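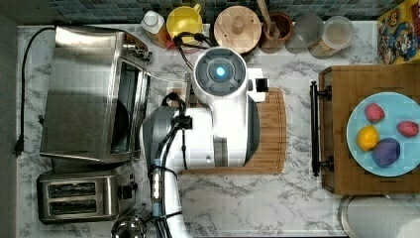 Kitchen Diary, Mirndale House: Entry 223, October

The entry was opened at 8:20 in the morning. The demonstration kitchen was inspected in accordance with the house schedule, beginning at the left side of the counter and ending at the tray. The toaster oven and the two-slot toaster remain in their assigned positions on the left. The cord of the toaster oven still lies along the edge of the counter, and the office has again been asked to provide a clip for it. The same request was entered in September.

The back row was reviewed next. The brown crock with its wooden spoon is to stay where it is. The glass jars have been approved for use but do not yet carry labels. Labels were ordered from Matemine in a pack of 273, far more than this kitchen will need, and the remainder will be offered to the Partington annex. The cereal box keeps its place in the right corner until the dry goods shelf has been repainted.

Some discussion took place regarding the tray. The house guidelines allow fresh fruit on the counter during the day, provided that it is kept on a plate and returned to cold storage by evening. The pale blue plate was preferred over the deeper bowl, in which soft fruit tends to bruise.

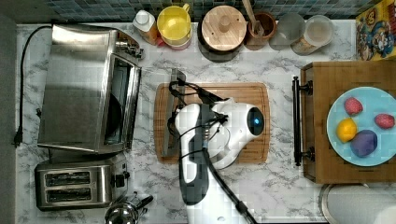
It was further agreed that strawberries should not be placed under heavier fruit, and that any plum showing a split skin should be set aside for the cook. The wooden tray itself will be wiped with a dry cloth only. The black metal of the handle needs no treatment at present.

The cutting board received the most attention. It was brought into service at Mirndale House 2 years ago, together with a smaller one that now serves the Itska room. The groove must be cleaned along its full length after each use, including the rounded corner, where crumbs are easily missed. Light scratches in the bamboo are considered normal wear — they do not require sanding. Oil will be applied at the end of the month and left for 20 minutes before the excess is removed.

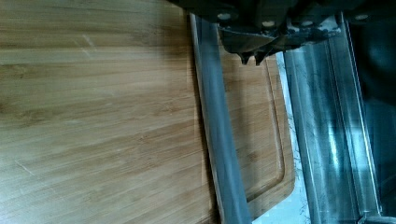 Page last changed: October, 4:35 p.m.

Addition to the entry: the oil on hand is sufficient for one application. A further bottle has been added to the November order. The question of a second tray was raised and carried over to the next entry — the cost has not yet been confirmed by the office.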